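Foam letters and sorting plates — worth it or a waste of a morning?
Toddler & Preschool Activities > Letters and early reading

gumness_mom
I keep seeing this one recommended. You put out a few plates, scatter foam letters on the table, and the kid sorts them. We did it for two weeks in March with my then four-year-old and I'm not convinced he learned a single letter. He learned that foam is fun to bite. Has this worked for anybody, or do we all just repeat it because it's cheap?

plarnlow22
Worked fine here. You probably put out too many. Start with a handful.

gumness_mom
Plarnlow, I had the whole Coler bag out the first day, so fair. I cut way down after that. Same result, less to vacuum.

Snežana Hodžić
What were you asking him to sort by? "Sort the letters" doesn't mean anything to a kid that age. My daughter sorted hers into ones she liked and ones she didn't, and she was very strict about it.

gumness_mom
By color at first, then letters in his name and letters not in his name. The color part he could do in his sleep, which is my complaint. If he's matching green to green, the things could be shaped like ducks.

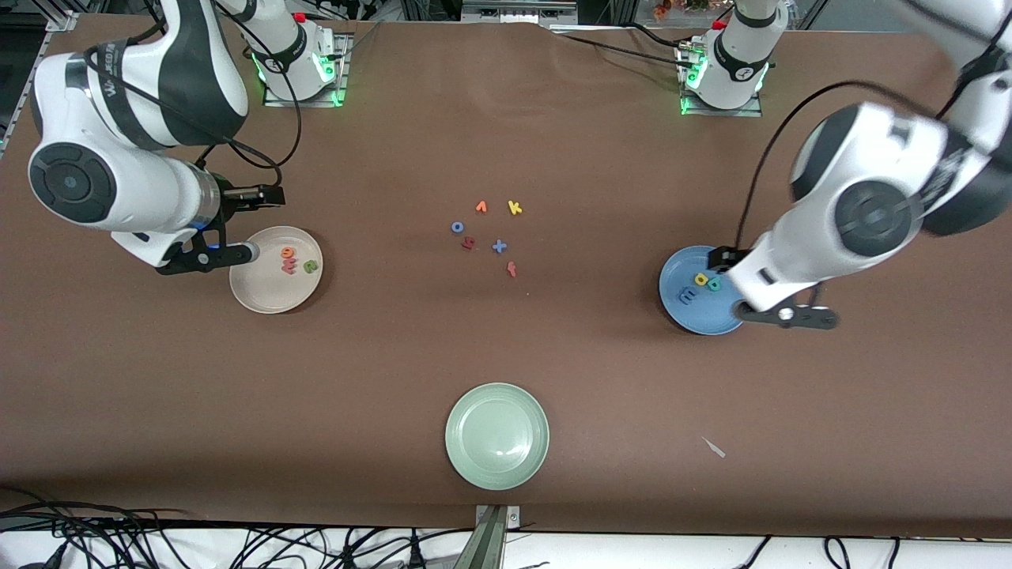
Color is the problem with most of these sets, if you ask me. Every letter comes in a loud color and the plates do too, so the kid has an easy way out before he ever looks at a shape. Take the setup here. There's a yellow b on the blue plate with a green letter right next to it, and another green one over on the cream plate. Any kid who knows colors is going to want those two greens together, and you'll clap, and he still won't know what either of them says. I'd believe in this activity a lot more if the letters were all one color.

rok_radulovic
Disagree. Sorting by color first is how they get used to picking things up and putting them where they belong. The letters can come later. You're grading it like a reading test.

gumness_mom
Then sell it as a sorting game, Rok. The Zupan blog calls it "pre-reading" and that's what I bought it for.

plarnlow22
Lol she has a point about the blog.

Snežana Hodžić
Plain plates helped us. I used white ones from the cupboard and wrote a letter on each in dry erase marker. She had to find the match. It took her 5 minutes before she wandered off, but those minutes were spent looking at letters.

gumness_mom
OK, that I would try. Does the marker come off?

Snežana Hodžić
Off the glazed ones, yes. Try a corner of whatever you have. Not the plastic — mine still has a faint R on it.

rok_radulovic
Or skip the plates and put the letters in the bathtub. They stick to the wall when wet.

gumness_mom
Ours grew black spots after a month in the tub. I'll do the marker thing and report back, but my hopes are low.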